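Surface and Wall Coverings: Notes on a Small Tabletop Project
June 4, 2020

The purpose of this post is to record the materials selected for the compact work area completed in April, as several readers have requested the particulars. The total expenditure was 138 dollars. The Tjoa catalog supplied the wallpaper, and the tabletop covering was ordered from Clutura.

The walls carry a pale lavender paper with a small, repeating dark purple motif. A larger print was considered and declined – the side walls are too short to show one properly.

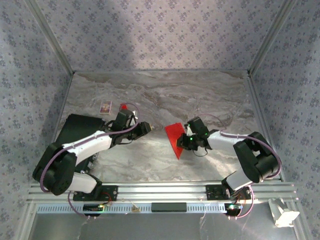

Choice of Surface

The marble pattern combines gray, beige and white. Plain white was tested first and was found to show every mark. Small articles, such as printed cards, remain easy to locate on the veined pattern. A dark rectangular mat is kept toward the left for items that should not slide. 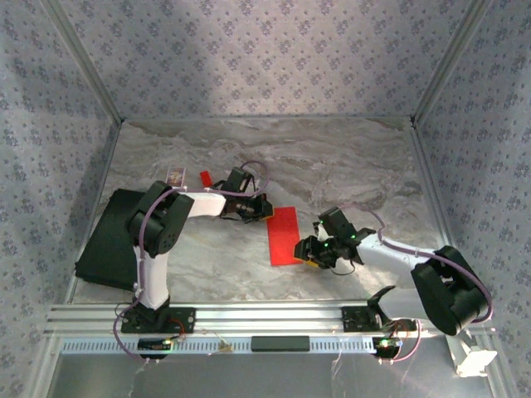 Neema Mosoti wrote that she used a similar paper in her hallway and found that the seams lifted at the corners within a season. She recommends a second coat of paste along each edge and a full day of drying before any trim is fitted.

Her advice has been noted and will be followed when the paper is next replaced. With regard to color, strong tones are best reserved for small loose items. A matte red square card stands out very clearly on the gray – more so than anticipated when the covering was chosen.
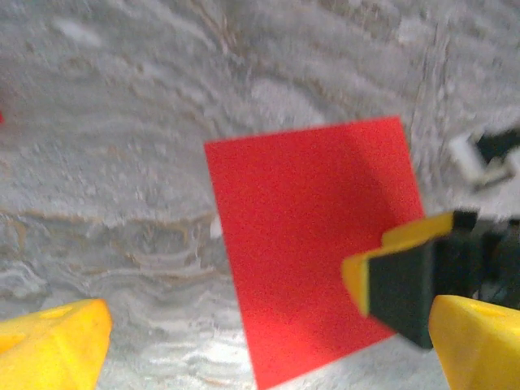
Duygu Gökçe

Remaining stock consists of one partial roll of wallpaper and a strip of the marble covering 19 inches wide. Both will be retained for repairs. Questions concerning paste or cutting may be left in the comments.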